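Gripper week on the Oltari arm
July -- by Naima Morsy
Print this page | E-mail this page

So we finally got to try the Voritz fingers against our old Clasley pair! Tanveer Zaidi ran the arm and I kept score, 30 grabs per set, same toy tool kit for both.

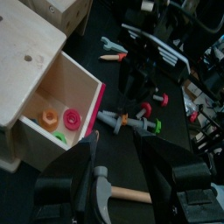
Wide, blocky fingers are great on anything with a handle, and I didn't expect to like them this much. The hammer was the easy one -- light wooden handle, lots to hold on to. Nuts are another story, especially the ones sitting in the little drawer with the pink-red lip, where there's hardly any room to open up. Clasley still wins there, 6 grabs ahead.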